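**First winter retired, how do you plan a getaway when every day is free?**

Mali Mathias

Hi all! I stopped working in May and I'm still a bit giddy about it. My sister and I want a proper trip this winter, and we keep going around in circles. We used to grab whatever week the office would give us. Now we can go any time, so of course we can't pick!

We're looking at a rental in Dudodlow, 5 nights or maybe longer. Is it silly to stay 20? And how do you pack for that without hauling the whole house along?

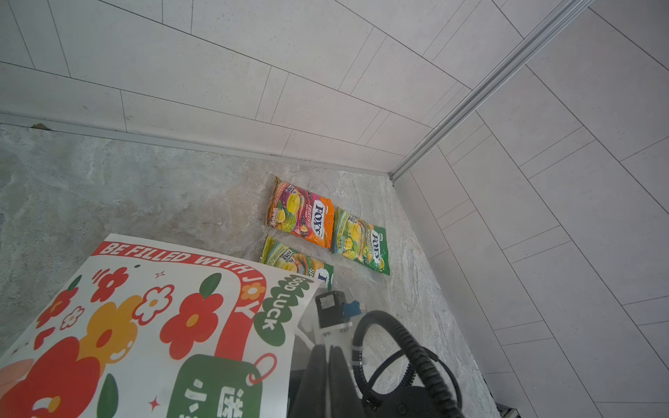 My sister would also like to know if the place goes quiet off season. She likes a busy café, I like an empty beach, so we're hoping for a bit of both.

**Concetta Villa**

Congratulations, and no, it isn't silly at all!! We did 20 nights in Dudodlow our second winter and I cried a little when we left. The first few days you rush around like you're still on the clock, then you slow down and start having a regular table somewhere (ours was at Rinaldi, go for the soup). Ask the owner for a long-stay rate before you book. We got $80 off just by sending a polite email.

For packing, take clothes for one week and do laundry. Bring one good sweater, shoes you've already walked in, and your own pillow if you're driving. I also keep a small bag of snacks up front so we don't stop at every gas station.
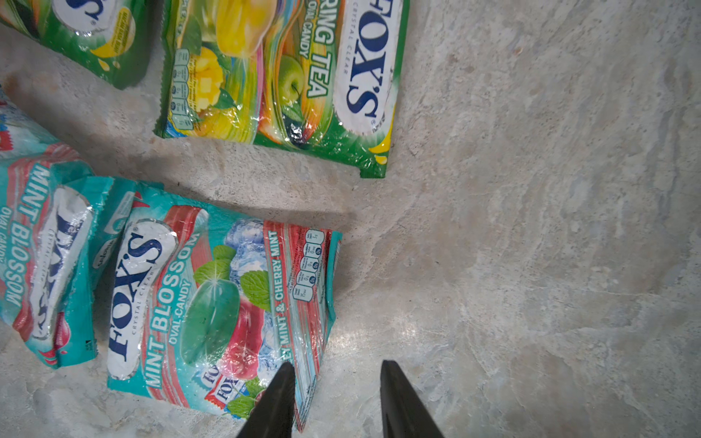 Oh, and leave a few days with nothing planned! Those were our favorites, especially the morning we walked out to the lighthouse and stayed until lunch.

**Darius Pētersons**

Go midweek, cheaper. Beach is empty in winter, cafés are open but some close at 3 pm. Never been for more than a weekend myself but I'd do it!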